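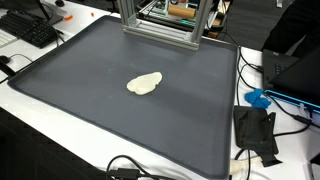 Off-white dough, flattened out on a dark gray tray.

2018-03-01

Hello again, dear crafters, and thank you for all the sweet notes after the last newsletter! I read every single one (some of them twice, with tea) and I'm still working my way through the replies, so if you haven't heard from me yet, please hang on. I've been up to my elbows in card making, and I have so much to tell you about the Tritwood card swap that I hardly know where to start.

So, the swap. We're doing it again this August, and the theme is windows. You can take that any way you like: a die-cut window with a little landscape behind it, a shaker card with a clear front, a row of shop windows along the bottom, or just a plain square cut out with a craft knife and something pretty peeking through. Hyun-seo Yoo has already made hers, because of course she has, and it's a night sky done in three blues with a torn vellum curtain on each side. I held it for a good long while before I gave it back.

The rules are the same as last time. Make 15 cards, all the same design, sized to fit a standard A2 envelope. Put your name and town on the back of each one, and tuck each card into a clear sleeve so the glitter stays with its owner. Mail them flat to the Floltside shop with a padded return envelope, postage already on it please, and you'll get a mixed bundle back. We have room for 100 people and I would love to fill every spot.

I've had a few questions about cardstock. For the card base I'd go with something heavy, and for your layers a lighter weight is fine, or you'll end up with a card so thick it costs extra to mail (ask me how I know!). If you're inking the edges, do it before you glue. I forgot on my own sample and got a brown thumbprint right in the middle of the sentiment, so now there's a butterfly there. I like the butterfly.

The Tostside stamp set I went on and on about in the last issue is back on the shelf at Floltside, and so is the Tatlı ribbon in the dusty rose and the moss green. The cream is still on order. If you were hoping to use it for the swap, I'd pick a second choice just in case, or try tea-dyeing some plain white seam binding. Scrunch it up while it's damp and let it dry that way, and you get the loveliest soft wrinkles.

One more thing before I let you go. Our little mailing list has grown to 2493 names, which just tickles me, and when we reach 3000 I'm going to give away a big box of paper scraps, die cuts and odds and ends from my own craft room. It's a very full box. My husband would like it to leave the hallway, so do pass this along to a stampy friend if you have one.

Swap sign-ups are open at the Floltside counter now, or just reply to this email and I'll add your name. Happy stamping!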